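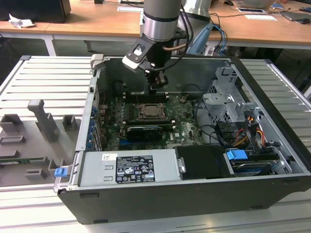

Dell tower on its side on the slotted table, side panel off, processor still exposed.

Home Bench Checklists Parts Contact

Kelwood Workshop — Desktop Tower Inspection, Open Case
Sheet 193
Sunday, October 11, 2026

Mark each line OK, FIX or N/A. Comments go under the line.

BEFORE OPENING
1. Power cord pulled from the wall — OK
2. Power button held in for 10 seconds — OK
3. Ground strap clipped to bare chassis metal — OK
Strap is the old Jakside one. Tested in September, passed.
4. Case on its side, open side up, not rocking — OK

INSIDE THE CASE
5. Power supply label present — OK
Do not open the supply itself for any reason.
6. Cables clear of the fans — OK
Tie up any long loops before closing. The SATA cables cross over the board, so move them by the plug and don't pull on the wire.
7. Drive latch closed — FIX
Check it again with the drive pushed all the way back. Blue latch, press until it clicks.
8. Graphics card level in its slot — OK
9. Dust — FIX
Short bursts of air only, can held upright. Hold the fan blades still.

PROCESSOR AND SOCKET
10. Load plate fully raised before the chip goes near the socket — OK
11. Chip held by its edges only — OK
12. Socket pins checked under the lamp — OK
Look from two sides. If a pin is bent, stop and write it up. Do not try to straighten it on this bench.

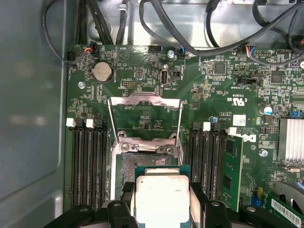
Item 11: processor held at the sides over the open socket, load plate up.

13. Old paste cleaned off the lid — FIX
Lid is still discolored. Wipe again with a lint-free cloth, then let it dry.
14. Notches lined up, chip lowered straight down — to be done
No sliding, no pressing with a thumb.

MEMORY AND BATTERY
15. Module seated, latches closed — OK
There is one module in the right-hand bank. The left-hand bank is empty.
16. Coin cell in its holder — OK
Voltage not measured. Vernix tester is out for repair.

BEFORE CLOSING
17. All screws accounted for — open
18. Tools off the table — open

Result: HOLD. Lines 7, 9 and 13 to be redone, then 14, 17 and 18. Tower stays unplugged until the sheet is complete — tag 2963 goes on the power inlet.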